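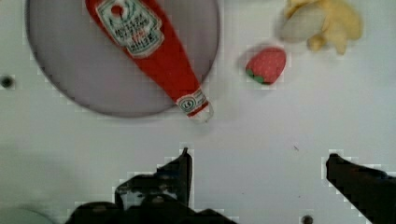 Ketchup on the plate, strawberry and banana off to the side. Bench 2, Sunday shift.

Thread: So the arms are staying. How's it going at your place?

plivo_nights wrote:
Okay so I've been on the kitting floor at Plivoseck for a while now (play food sets, table settings, that kind of thing) and since November we've had arms on the sorting benches. Management made it official last week, they're staying! My job went from packing sets by hand to laying stuff out for the arm, watching it pick, and fixing whatever it fumbles. I don't hate it. My wrists feel better than they have in years. But I walk out of there with my head fried in a way I never did before, and I talk to maybe two people a shift. Anybody else?

Oberholzer_Dan wrote:
Wrists, yes, same for me. The rest, no. We had a table of six people and now it's two people and two arms, and they call that "redeployment." Three of my friends got redeployed to a loading dock 48 miles away. Let's not get too cozy about it.

plivo_nights wrote:
That's fair. We haven't lost anyone yet, but they didn't fill the two spots that opened up in spring, so I get where it's going.

mrs_tenberg wrote:
Does yours handle bottles okay? Ours is great with blocks and cups and terrible with anything that has a neck. It goes for the skinny end and the whole thing swings around. I've started turning them so the fat part faces the arm and my lead says I'm not supposed to "help." Well, then who's picking it up off the floor — me, that's who.

plivo_nights wrote:
Ha, same argument here! The ketchup in my pic is lying with the cap end toward the gripper and that's how they want it, all different directions, no helping. Peeled banana is my personal enemy though. All those floppy-looking bits.

yufang_x wrote:
Yufang Xu here, I do the training for new operators on the Moveo line. Please don't turn the bottles, lol. If you set everything up nice, the misses never get logged and then you're stuck turning bottles forever. Our bench had 1697 logged misses in its first month and that list is what got us the new grip settings.

mrs_tenberg wrote:
Fine, but do you get judged on the misses? Because we do. They go on the same sheet as my name.

yufang_x wrote:
Okay, no, that's bad. Ours go under the bench number. I'd push on that one hard.

Oberholzer_Dan wrote:
This is what I mean. Target used to be 1000 sets a week for the table, now it's 4000 for the two of us and the arms, and when the arm has a bad day it's OUR number. Did anybody get a raise out of it? I got a polo shirt.

plivo_nights wrote:
Fifty cents an hour and a new title, "cell operator." No polo :(

I do think Dan's a little hard on it. I'd never have learned to restart a controller or read a fault log packing boxes, and my kid thinks it's the coolest thing ever. But the name on the miss sheet thing would make me furious.

mrs_tenberg wrote:
I'm asking about it Tuesday. Will report back. Still turning the bottles till then, sorry Yufang.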